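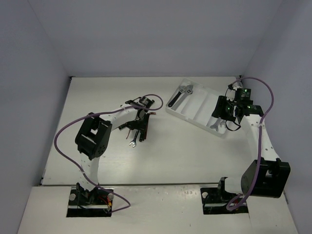
Wrenches at both ends of the tray, other tools in a heap.

June, 11:40 at night, and I am writing this in bed with a cold foot.

Gave up on the Hareo course today. I had got as far as lesson 8 of 49, where one is asked to describe one's ideal morning in the present tense. I wrote "I am asleep" and the app told me to expand. I expanded to "I am still asleep" and it gave me a badge. That seemed as good a place as any to stop, and I asked for my money back, which they say takes 30 days. I suppose somebody has to walk it over.

So it's back to doing this on paper, with the green pen that skips.

The apartment on Maurya Street has its new front door. It's a very serious door. The old one let in drafts, leaves and on one occasion a pigeon, and I had grown used to living with a certain amount of outdoors. Now it shuts with a sound like a bank, and the kitchen smells of whatever I cooked last, for days. Currently fish. I opened the window over the sink to let the fish out and let the bus in instead.

Feta, the cat, does not accept the door. She sits in front of it with her back to me and waits for it to be the other one. I tried leaving it open a crack this morning and she looked at the crack, looked at me, and went to be sick on the bath mat. Vet says her weight is fine. Vet also sold me a bag of food that costs more than my shoes did, and she has eaten the gravy off it.

Spent the afternoon on my tax folder, meaning I bought a tax folder. It has 40 pockets. I have receipts for maybe three of them, and one of those receipts is for the folder.
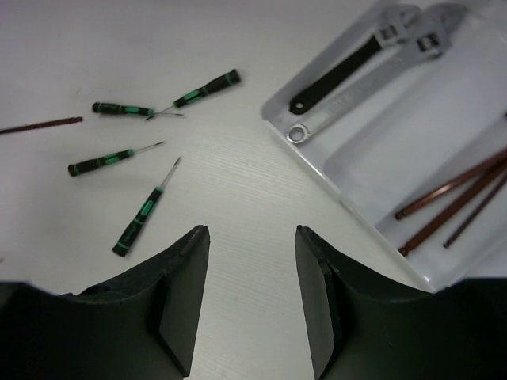
You should just throw the whole box out, my sister said on the phone, if you haven't opened it since the last move you don't need what's in it. She has said this at every move. She also has my good saucepan, my winter coat and the blue lamp, all taken for safekeeping out of boxes I apparently didn't need, so I told her I'd think about it and I have now thought about it. The box is staying under the desk. I rest my feet on it.

We talked for an hour after that, mostly about whether Mom's soup had barley in it. I say rice. She says barley and that I was a difficult child who picked it out. Both could be true, though I'd like it noted that I was right about the curtains in the old house – brown – and she has never admitted it.

Dinner was at Itero, the new place by the laundromat. Small plates. Very small plates. I had a carrot, and then I came home and had toast.

Tomorrow: bath mat, post office, call about the window that sticks. Feta has just come in and is lying on my warm foot. Wrong foot, but I'm not going to bring it up with her.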